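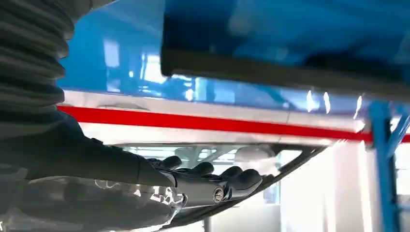
Alvar Westerberg wrote, on reading our first draft, that we were about to spend a whole section knocking down a claim that every hitter in the league knows to be true: visiting teams get squeezed at the plate, "and you don't need a spreadsheet to see it." We take the remark seriously. It is close to what most players told us, and it is the view that the Nordin report set out when it first put a number on the home edge in the Tramska league. Our problem is with the number.

*Figure 3. Robotic hand, fingers extended, beneath a glossy blue panel.*

## 4. Is the home strike zone real?

The Nordin report looked at 2,478 called pitches and found that borderline pitches were called strikes more often when a visitor was batting. It then treated the whole gap as umpire bias. The step from the first statement to the second is taken in a single paragraph, and we have read that paragraph many times without finding an argument in it.

### 4.1 What counts as borderline

The first trouble is the word "borderline." In the report a pitch is borderline if the Drisari tracking system places it within one ball width of the edge of the zone. This sounds strict. But the top and bottom of the zone depend on the batter, and the report used one fixed height for everybody. A pitch at the letters to a short shortstop and a pitch at the belt to a tall first baseman can land in the same bin. If home and visiting lineups differ in height, even a little, some of the gap will come from the batters and none of it from the umpire.

We dropped every pitch whose label depended on the top or bottom edge and kept only those near the inside and outside corners. That left 1,272 pitches. The home edge is still there in the smaller set, but it shrinks to less than half of what the report claimed, and the interval around it now includes zero. We don't read this as proof that the edge is absent. A sample this size could easily miss a modest effect, and we would be making the same mistake in reverse if we said otherwise.

### 4.2 The catcher problem

The second trouble is harder to fix. Home catchers in this league catch more innings in their own park than anyone else does, and catchers differ in how well they receive the ball. A good receiver wins strikes on the corner no matter who is calling the game. When the visitors bat, the home catcher is behind the plate - so an edge that belongs to the catcher shows up in the data as an edge that belongs to the park.

The usual answer is to compare the same catcher at home and on the road. We tried it. Only 3 catchers had enough innings in both settings to be worth comparing, and their results point in different directions. One had a clear home edge, one had none, and one did better on the road. Averaging them would produce a figure, and we have chosen not to print it. Readers who want it can work it out from the table in the appendix, though we'd ask them not to quote it.

### 4.3 Umpires are not a random draw

The league used 20 plate umpires over the period covered, and the report treats them as if they had been handed out by lottery. They were not. Crews are assigned largely by travel distance, and the Otis ballpark saw the same small group again and again. Otis also has the widest home gap of any park. Is that the crowd, the crew, or the camera mounts? The report picks the crowd. It offers attendance as support, but attendance at Otis peaks in May, when the gap there is close to its lowest.

Removing Otis weakens the league-wide result further. We are wary of leaning on this, as one can always find a park whose removal helps the case one wants to make. Still, a claim about a whole league ought to survive the loss of one field.

### 4.4 What would change our minds

A fair test would need batter heights measured before the season, crews rotated without regard to travel, and tracking checked against a second system in each park. None of this is exotic, though the travel budget would suffer. Short of that, a preseason agreement on what counts as borderline would help a good deal - much of the room for error in the report comes from choices made after the data were in hand.

Westerberg's reply to these points was that players feel the squeeze and change how they swing, whatever the data say. He may be right. A hitter who expects the outside corner to be called will chase pitches he would otherwise take, and those swings never enter a study of called pitches. Section 5 looks at swing decisions on the road, using the same games and, we should admit, the same tracking data we have just complained about.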